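Riluris Bench Rules Pack, reviewed 19 Jan 2024

Edier sells this as a printed guide for small shops that put a robot arm next to people. It runs 14 pages and costs 200 dollars. I read it through twice and used it to redo our own written rules at Hostton.

The section on stop buttons is the best part. It tells you where to mount them, how often to test them, and what to write down after each test.

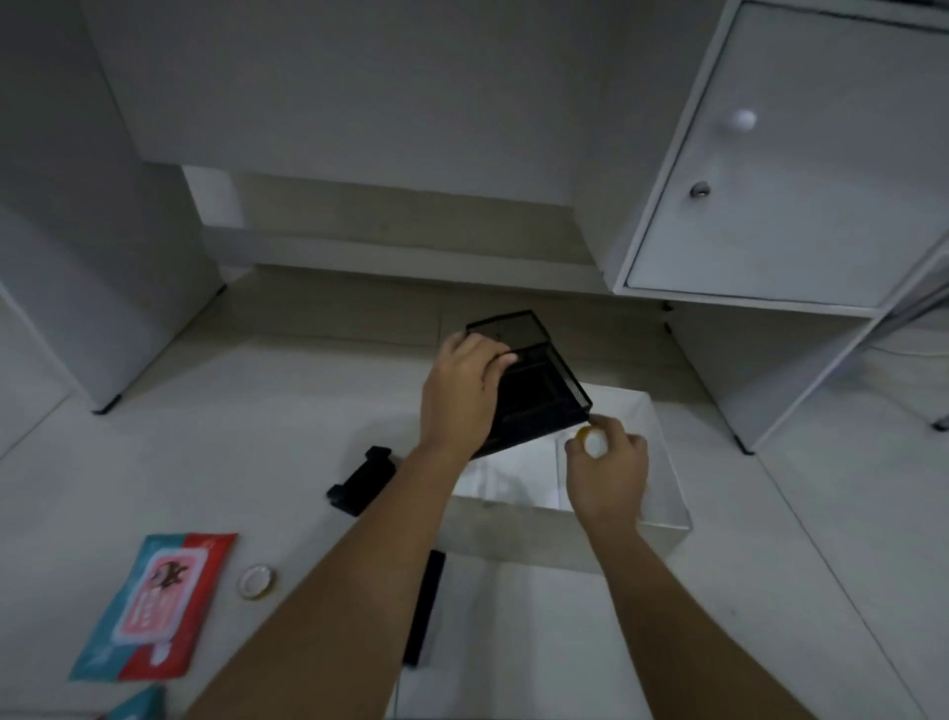 Chapter 2 covers task order, and I have mixed feelings about it. The guide wants one item per hand and a clear landing spot before anything gets picked up. Tidying a desk is a fair test of that rule. With a black mesh organizer tipped over an open white box in one hand and a small round piece in the other, you need to know which goes down first. The guide never says. It also skips loose cables.

The Sriwong pack covers both, but it costs 560 dollars. For a first set of rules, I would still buy Riluris.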